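Genlow Breakfast Notes

What it is

3358 short comments left by guests at the Clemier, a mid-priced hotel with strong opinions about toast. Each comment was written on a card at breakfast, dropped in a box by the door and typed up later by whoever lost the draw. We have cleaned the text a little and the spelling not at all.

Files

comments.csv holds one comment per row, with columns id, text, topic and mood.
topics.txt lists the 12 topics. "Eggs" and "eggs, other" are separate topics and will stay that way until the argument is settled.
split.csv says which rows are for training and which are for testing.

Labels

Every comment was read by 2 people. Where they disagreed, a third reading decided it. Mood is one of good, bad or unclear. "The coffee was certainly coffee" is unclear. "Fine." with a period is bad, and "fine" without one is good. If you think this is a weak rule, try labeling a few hundred of them.

The drinks topic covers coffee, tea, juice and water, plus anything said about the cups and machines they come in.
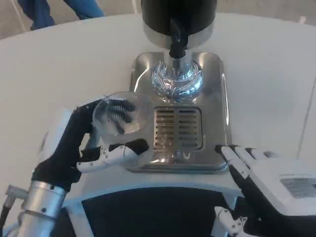

Drinks topic: glass cup and steel dispenser base.

Known problems

People who are happy with breakfast tend to eat it and leave, so complaints are overrepresented. Room numbers were removed, which also removed the price of one very expensive omelet. Sarcasm is common on Tuesday, for reasons the data does not contain.

Version 3 fixes the rows where "no butter" had been filed as a request. An earlier release, under the name Achterberg, has different row ids. Please don't mix them. The Fitov loader still expects the old ids and will fail without saying so.

Use

Free for research and teaching. Don't use it to rank hotels, since there is only one in it and it would win.

To report a bad label, open an issue with the row id and the label you would prefer. Egg issues may take longer.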